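Livthorpe Workplace Exchange
Community help - Health services and hospitals - Staffing and change

What happens to the assistant's role when suturing is done by robot?

Posted by Brasby

Our day surgery unit is to begin using robotic instruments for wound closure in September, under a change plan prepared by an outside firm, Zindatwood. I coordinate the theatre nursing and technical staff and have been asked to comment on the plan before it goes to the joint consultation meeting.

The plan states that no positions will be removed. It does, however, move four surgical assistants from the table to what it calls a "monitoring and support" role. Their present duties include following the thread, cutting the tails and keeping the line of closure in view for the surgeon. The plan is silent on which of these duties remain, who is answerable for them, and whether the classification changes.

Staff have so far had 10 hours of practice sessions on synthetic pads. The work is stitching in the ordinary sense: a short cut, a curved needle, black thread, and a row of separate knots placed one after another along the cut.
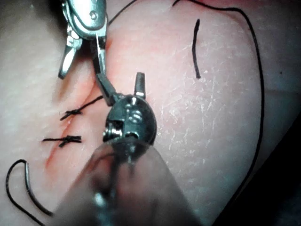
Several of the assistants have asked how they are to keep their hand skills if most closures are done this way. Others are more concerned about being left with cleaning and set-up only. I would be grateful to hear from workplaces that have been through a similar change, in particular on three points:

How were the duties of the assistant written down?
Was paid time set aside to keep up hand suturing?
Who has the authority to stop the work, and is that in writing?

General views for or against automation have been well covered in other threads and I would ask that replies keep to the matters above. 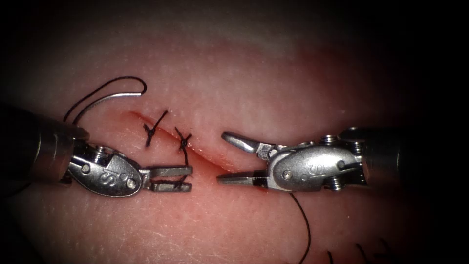 Rattanakul

Our service went through this change and the consultation period was, in my view, too short. I will take your points in the order given.

On duties, we found that a title such as "monitoring" was of little use until it was broken into tasks. Our final document names the person who loads and hands over the needle, the person who keeps the needle count, the person who watches for loose thread and the person who calls for a change of instrument. In some cases one employee holds all of these. The document ran to 19 items and was attached to the position description, so that any later change had to come back through consultation.

On hand skills, yes. Each assistant has a paid session every month on a practice pad, using ordinary hand instruments. Management first proposed that this be done in quiet periods. There were no quiet periods, and after a trial the sessions were placed on the roster. I would advise you to ask for rostered time from the outset.

On stopping the work, our procedure allows any person in the room to call a stop, and the call does not have to be justified at the time. It is recorded afterwards on a short form. Some senior staff objected to this at first - the concern was delay - but the rule was kept.

There is one further matter your plan may have missed. An assistant at the table can feel how tight a stitch is being drawn. An assistant at a screen cannot, and has to judge it by eye. That is a different skill and our staff needed training in it. If your plan treats the new role as a lesser version of the old one, I would challenge that wording, as it will be relied upon when the classification is reviewed.

Reader 1302

Check your enterprise agreement for the clause on major workplace change. Most have one. Your employer may have to consult before a final decision is made, so look at the dates. I do not work in a hospital but it was the same at our plant when the packing line went over.

Livthorpe Desk

The previous reply is correct as to the general approach, although the wording of such clauses varies and the agreement that covers your unit should be read in full. The following may also assist.

Request the risk assessment in writing. It should deal with the employees as well as the equipment, including eye strain, long periods of standing or sitting still, and the effect of working at a distance from colleagues.

Ask whether the practice sessions will count as recognised training. If they will, attendance records should be kept from the first session, and those already completed should be added.

Questions of classification and pay cannot be settled on this site. They should be put to your union delegate or to the workplace relations office in your province or state before the meeting is held.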